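From: Leandro Moya
To: household-list
Date: 22 March 2020
Subject: Re: One basket per room, every evening

I've trimmed the message I'm replying to.

> The trick is to keep a laundry basket in each room and do a sweep
> at the end of the day. Everything on the floor or the furniture
> goes in. You carry it to wherever it belongs, and the job takes
> 4 minutes. I did this for 21 days and I have not had a messy
> living room since. Any basket will do, but get a nice looking one
> and you won't mind having it out.

I have doubts about most of this, and I say that as someone who tried a version of it last October and gave up before the month was over.

First, the 4 minutes. Is that the sweep, or the sweep plus the carrying? Filling a basket is quick. Mine filled up fine. What took the time was standing in the hallway with one sock, a phone charger and a screwdriver, deciding on three different destinations. By the second week I was leaving the basket where it stood and calling the room tidy. My sister looked in it at one point and found her library card.

Second, "any basket will do." I don't agree. The tall Bresa one I started with was hopeless, because small things went straight to the bottom and stayed there. For clothes, fine. For a mixed load you want something low and wide that you can see into.

Third, the nice looking one. I'll give you half a point. The cream plastic kind with the diamond pattern and the brown braided rim does look better next to something soft and gray than my old blue tub did. It is still plastic made up to look woven, and a basket that is pleasant to have out is a basket that stays out. Also, please peel the label off before you put it in the living room. A barcode on the side rather spoils the effect.

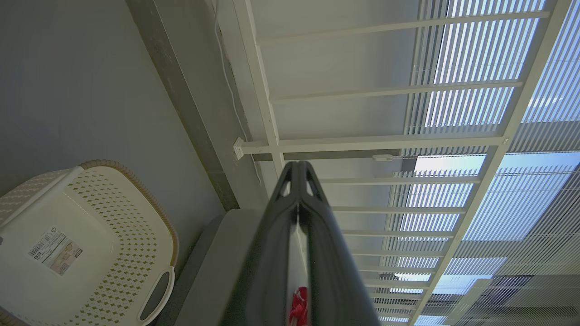
What I would try instead

1. One basket for the whole place, and it travels. Start at one end, finish at the other, put things down as you pass where they live.

2. Clothes never go in with anything else. Once they do, you have a second sorting job on laundry day.

3. Check the handles before you buy. An oval cutout with a thick border around it is kinder to the fingers than a thin edge. The Skendo I looked at had a thin one and I put it back.

4. If something has been in the basket three evenings running, it has no home. Find it one or get rid of it.

I'm willing to be talked around on the basket per room, but I'd like to hear from somebody with kids or a roommate, and after more than 21 days. Did anyone else on the list keep it up through a winter?

Leandro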